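Can you see a sounding rocket launch from outside the site?

Posted in Space & Astronomy > Launch viewing
11 June 2022

Emese Takács

Hi all, hoping someone who has done this can put me straight. My brother and I are planning a trip up to the coast near Skundbridge in January, mostly to see family, and while I was looking up places to stay I found out that the Durkmont range has a sounding rocket campaign pencilled in for that month. I've followed launches online for years but I've never stood in a field and watched one go, so of course I now want to build the whole trip around it.

My trouble is that everything I can find on watching launches is written for the big orbital ones. You know the sort of thing, huge rocket, slow climb, crowds on the beach with folding chairs. I can't tell how much of it applies to a little research rocket that goes up and comes straight back down again. Is there anything to see? Is it over before you've got your hat on? And how far ahead do they normally tell people the date, because I need to book leave at work and my manager is not a fan of the word "provisional".

We'd have a hire car, and we don't mind walking a bit. I did start packing in my head the minute I read about it, which is silly with this many months to go.
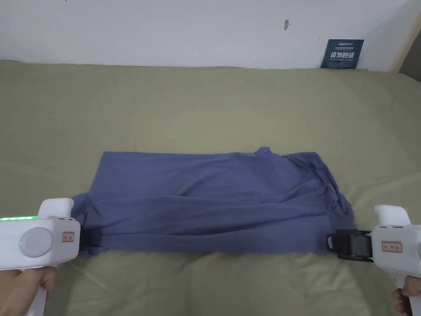
Blue cloth, most likely a T-shirt, folded more or less.

Anyway, the other thing I wanted to ask is whether it's worth trying to get on to the site itself. The range's page mentions a visitor list but the form just goes round in a circle and sends me back to the start. Any tips very welcome, even if the tip is "don't bother, go to the seaside".

Posted by Mathebula
Marked as helpful

I've been to two of these campaigns at different ranges, so take this as one person's experience. Yes, there is something to see, but it's quick! A small solid-fuel rocket doesn't hang about on the pad the way a big one does. It's there, there's a flash, and then it's a bright dot on top of a smoke trail and you're craning your neck. My first one, I was looking down at my flask. I heard a shout, looked up and got the trail and nothing else. The sound reaches you after it has gone if you're any distance away, and it's more of a tearing noise than a rumble.

If you can, hope for a night shot. A lot of the science ones go up in the dark because of whatever they're pointing the instruments at, and you can follow the motor burning for much longer. Some of them let out a vapour to trace the winds high up, and those make glowing clouds that you can see from 200 km off or more on a clear night. That's the one I'd drive for.

On dates, please don't book anything you can't move. They give you a window, a set of nights with a few hours in each, and then they wait for the wind to behave. Small rockets without much steering get pushed about by wind low down, so the limits are strict. My second campaign scrubbed 5 nights running and I saw it on the sixth only because I'd nothing to get home for. Notices to pilots and boats usually come out a few days before the window opens, and that's the best clue that it's real, better than the news pages.

For the visitor list, ring them. The form at Durkmont has been broken for ages as far as I know. Be polite, give both names and say you're flexible. They won't let you anywhere near the rail but there may be a viewing bank.

Posted by Kalutness

don't bother with the visitor list, 400 people on it last time I asked and they take a busload. park up on the Skundbridge side where the road bends, you can see right across the water. take insect repellent and something to sit on

Emese Takács

Thank you both, that's really useful. I'll book the flights that can be changed and grovel to my manager. Mathebula, do you remember if the vapour ones are announced as vapour ones beforehand, or do you just have to know?

Posted by Mathebula

They were announced both times I looked, mainly so that people wouldn't ring the police about strange lights. Look for the word "tracer" or "vapour release" in the mission summary. The summary tends to go up before the window does, so keep checking through the end of the year.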